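3.2 Changing the batteries

I came to this study through my mother's kitchen drawer, which held every dead battery she had ever taken out of anything. So when Helge Åberg and I started asking people at Rorkbridge how they look after their small household gadgets, I pushed for a whole section on battery changes. We ended up with 41 diary entries on the subject, and they were a lot more fun to read than the ones on light bulbs!

What struck me first was how much the table matters. People sit down to do this job. They clear a bit of surface, put the remote down, and then the batteries go wherever there's room – and that's where the trouble starts, as old and new cells look exactly alike once they're out of the wrapper. One diary keeper swapped the same 2 batteries in and out all evening before she gave up and opened a fresh pack. Figure 4 has the things themselves on the tabletop.
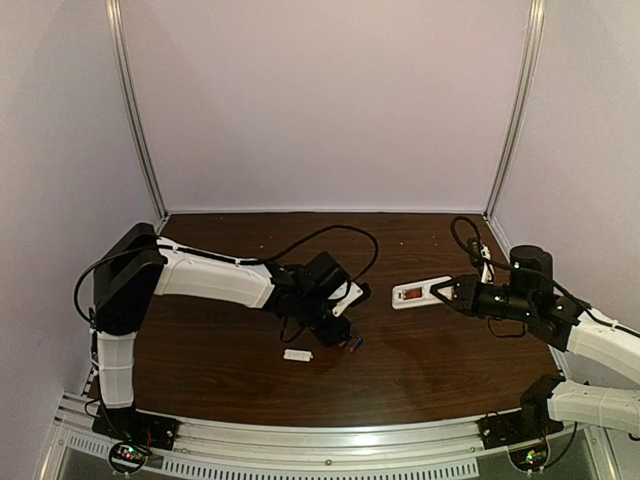
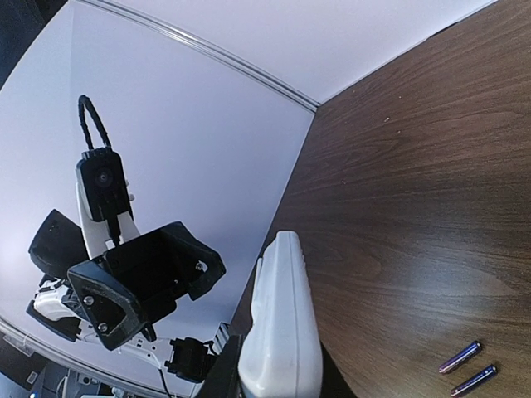
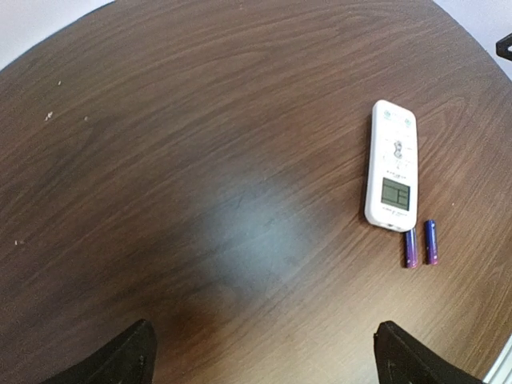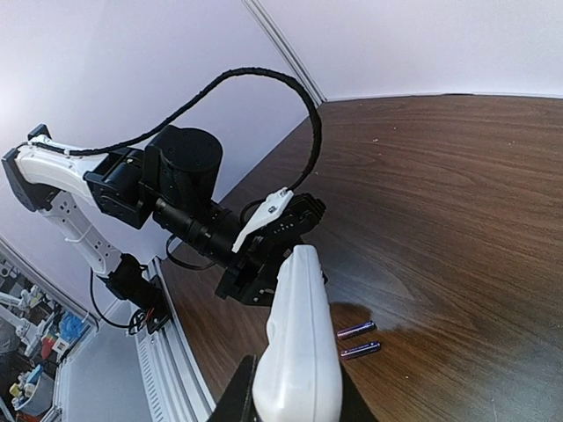
Figure 4. Remote control (third picture) and batteries (second and fourth pictures) on a brown wood-grain tabletop.

Helge thinks the mix-ups come down to habit, and I mostly agree with him. The people who had a fixed spot for spent cells (a jar, a saucer, a coat pocket in one case) hardly ever wrote about confusion. The others tested, guessed and grumbled. I'd expected age to make a difference here and it didn't, at least in our entries. Covers were the other sore point, and I take those up in 3.3 along with the lost ones.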